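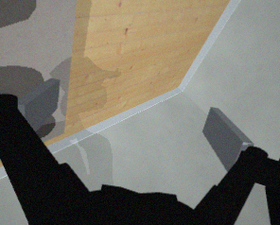 Tavares Flooring has changed the way it grades timber boards sold through its Lilby mill, with knots and colour variation now recorded separately on every pack label. The change took effect in March and applies to all solid boards milled on the site. Until then, a single letter grade covered knots, grain and colour together, and buyers had little way of telling which of the three had put a board into the lower class. A honey-coloured floor with fine grain, a few dark knots and an orange-brown blotch would have been sold under the old system as second grade, with no further detail. Under the new one, the knots and the blotch are scored on their own lines.

The revised label carries two figures. The first is a knot score, based on the size of the largest knot on the face of the board and the number of knots per metre. The second is a colour score, which covers mineral staining, sapwood and blotching. Grain direction is no longer graded. The mill said it had found no link between grain direction and customer returns.

Structural faults are handled as before. Boards with loose knots, end splits or knots that pass through to the tongue are rejected or cut back to shorter lengths. A tight knot on the face does not affect how a board performs underfoot, and the mill has kept its existing strength and moisture requirements for all classes.

The new scores were set after a trial in which 2104 boards were graded twice, once under the old letter system and once under the new one. More than 400 of them moved to a different price class. Most of these moved up, having been marked down in the past for colour alone. Boards with several small knots and even colour generally stayed where they were.

Prices for the top class have not changed. The former second grade has been split in two, with the better half priced closer to the top class and the remainder sold at the old rate. The short-length class, made up of boards under 800 mm, will be sold without a colour score. The mill said these boards are mostly used in cupboards, hallways and repairs, where matching is done by eye.

Gekico, which distributes the boards to retailers in the region, will carry both labels until its existing stock is cleared. Retailers have been told not to mix old and new packs in the same order, as boards from an old second-grade pack may fall into either of the new classes. Customers who need extra boards to finish a floor already under way can ask for old stock by pack number.

The change does not alter the advice on laying. Packs should be opened and left in the room to adjust before installation, and boards from several packs should be mixed across the floor so that darker pieces are spread out. Claims about colour or knots need to be made before a board is fixed down. Once boards are laid, the mill will consider only claims about milling or moisture.

A chart showing the limits for each score is available at the Lilby sales counter, along with sample boards up to 2000 mm long. The samples are supplied unfinished and with a clear oil coat, as oil tends to darken knots and make blotches easier to see.

Tavares has a second mill at Drondedik, which produces engineered boards only. That site will keep the letter grades for now. The company said it would look at the question again once the Lilby mill has a full year of sales under the new labels.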